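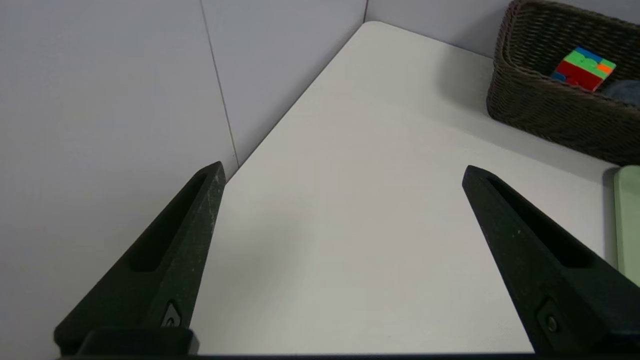 Figure 5-1. Black gripper fingers over a white tabletop.

Section 5. Scheduling a Public Hearing and Opening Witness Registration

Applies to committee clerks and deputy clerks of the Grekadach Assembly using the Zusgate hearing system. Text revised 3 November 2018.

5.1 Before you begin

A hearing may be entered in Zusgate only after the committee chair has signed the hearing notice. The clerk must hold the signed notice, the bill or resolution number, and the room assignment issued by the Office of the Sergeant at Arms. Deputy clerks may prepare a draft but may not publish it.

5.2 Creating the hearing record

1. Sign in with your Assembly account and select Committees from the main menu.
2. Choose your committee. Members assigned to more than one committee appear under each.
3. Select New Hearing. The record opens in Draft status.
4. Enter the measure number exactly as printed on the introduced copy, for example HB 517. Do not add spaces or periods after the letters.
5. Enter the date, the starting time, and the room. The Kauppinen Room and the Adov Room are listed under Annex.
6. Under Type, select Public, Joint, or Closed.
7. Attach the signed notice as a PDF file.
8. Select Save Draft.

Note: A joint hearing must be created by the clerk of the lead committee. The second committee receives a request to confirm, and the record cannot be published until that request has been accepted.

Caution: Changing the type from Closed to Public after publication releases the witness list to the public calendar. The change cannot be reversed by the clerk.

5.3 Opening witness registration

1. Open the draft and select the Witnesses tab.
2. Set the opening and closing times for registration. Under the standing rules, registration closes 2 hours before the hearing is called to order.
3. Set the speaking limit in minutes. The default is 5.
4. Enter the room's seating limit. For the Kauppinen Room this is 300, including members and staff.
5. Invited witnesses are entered by hand. Select Add Invited, then type the name, the title, and the organization represented.
6. Select Publish. The hearing appears on the public calendar and a notice is sent to all committee members. 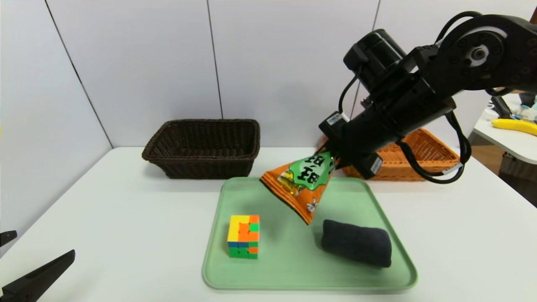
Figure 5-2. Orange snack bag held by a black gripper above a light green tray.

5.4 Subpoenaed witnesses

Witnesses who appear under subpoena are not entered through the Witnesses tab. The clerk forwards the signed subpoena to the Office of Legislative Counsel – attention Yvonne Ackroyd – and counsel creates the entry. Once it has been created, the name is shown in the clerk's view with the letter S. It does not appear on the public calendar unless the chair so directs in writing.

Caution: Do not type the name of a subpoenaed witness in the Remarks field. Remarks are public.

5.5 Postponing or canceling

1. Open the published record and select Change Status.
2. Select Postponed or Canceled. A postponed hearing keeps its witness list; a canceled hearing does not.
3. Attach the chair's written instruction.
4. Select Confirm.

Note: If a hearing is recessed after it has been called to order, leave the status as In Session and enter the time of recess in the minutes.

5.6 Assistance

Questions about account access are handled by Charoen Jitpraphai, Legislative Information Services. Questions about notice periods and the standing rules are handled by Malcolm Haworth, Office of the Chief Clerk. Corrections to this section should be sent in writing to the Chief Clerk and should give the step number concerned.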